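Speaker notes - Good practice for two-arm cells
Wellach workshop day, 17 August 2021

Slide 1. Wait until people sit. Say thank you to Nandell for the room. My talk is on rules for small cells where two arms share one tray. I speak from the side of the person who must write the rules down, and then live with them.

Slide 2. Our first rule is on shared space. Only one gripper may go deep in the tray at one time. The other arm stays at the rim, or holds its part outside, until the tray is free. We wrote this rule in August, after the Brinent cell had 2 contacts between wrists in one shift.

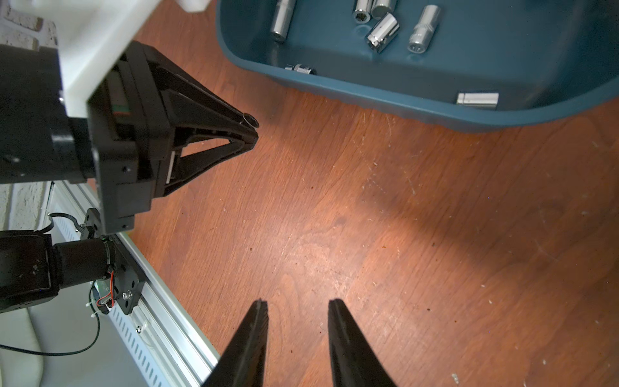

Say slowly: the rule must be in the controller, and also on paper. If it is only on paper, the new operator will learn it from a damaged finger. Ask who has a written tray rule at home. Wait for hands.

Slide 3. Tools and loose parts. Sockets are allowed on the floor of the cell, they are the work. For hand tools we have a marked zone, and the zone is part of the start checklist. Small screws go on the same checklist - a screw under a gripper tip can spoil a pick, and the log will not show why.
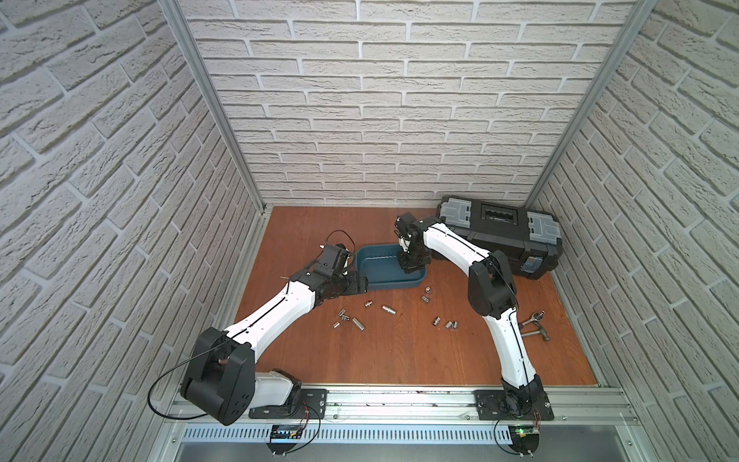 Gallardo objected to this in the last review: a checklist with more than 5 lines is signed without reading, and the tool zone should be painted on the floor and taken off the list. I repeat the objection in full, it is a fair one. My answer is that we paint the zone and keep the line too, but we removed two other lines.

Slide 4. Cables. Each loop must be checked at full reach of the arm, with the arm moving slowly. Inspection every 2000 cycles, change at 3000 also if the cable looks good.

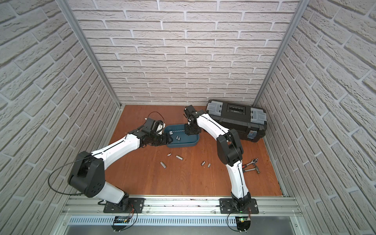

For the cycle count, use the counter in the controller and write the value by hand in the cell book. Both arms have their own page. Do not add the two numbers together, we made this mistake at Brinent.

Slide 5. Questions. If there is time, show the checklist again. Paper copies are on the table near the door.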